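Mar 13, 2018

So the Thevar Street footbridge is finally open again, and I walked over it this morning before work just because I could! If you live on the Hollalach side you know what the last two months have been like – the long way round by the mill, every single day, usually in sleet. The town closed the bridge in January after the ice got into the deck, and I'd pretty much stopped believing the signs that said "back soon."

It's a nice job, too. The deck is new from end to end, the steps on the east bank have been reset so they don't tip you toward the river anymore, and somebody even fixed the lamp that used to buzz. Honach did the work and the bill came in under what the council set aside in the fall, though I couldn't get anyone to tell me by how much. I'll keep asking. 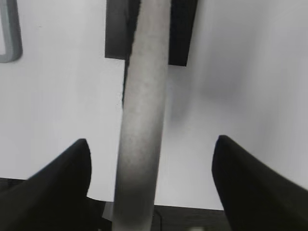 ## So who uses it, anyway?

More people than I would have guessed. The town did a count last year, back when there was talk of closing the bridge for good, and got 1,477 crossings in one week. A good chunk of that is kids going to school (over 200 of them live on our side now, what with the new houses up past the orchard), and the rest is folks like me who want the bakery and don't want to start the car for it.

Mohandas Thomas told me he'd been leaving home half an hour early since the closure, and he still missed the Muvik bus twice. He was on the bridge this morning as well, grinning like anything. The bus stop is right at the bottom of the steps, so he's got his half hour back and says he plans to spend it asleep.

There are still a couple of things to finish. The west ramp has a temporary surface until the weather warms up, so go easy on it with a stroller or a bike, and the handrail on that side gets its last coat of paint in the spring. The ramp will have to close for two days when they do the surface, but the steps stay open the whole time – I asked about that one twice!

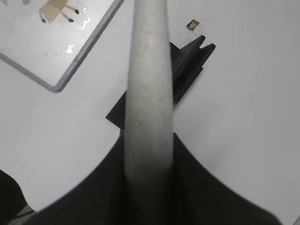
Hamdia Asfaw wrote in to say she's glad to have the bridge back but wishes the town had put salt bins at both ends while the crew was there. The ice was the trouble in the first place, she pointed out, and there's only the one bin, over on the bakery side, empty more often than it's full. I passed that along to the public works office and they said they'd look at it before next winter. If you've got something to add, the council takes up the path budget at its next meeting, and anybody can sign up to speak at the door.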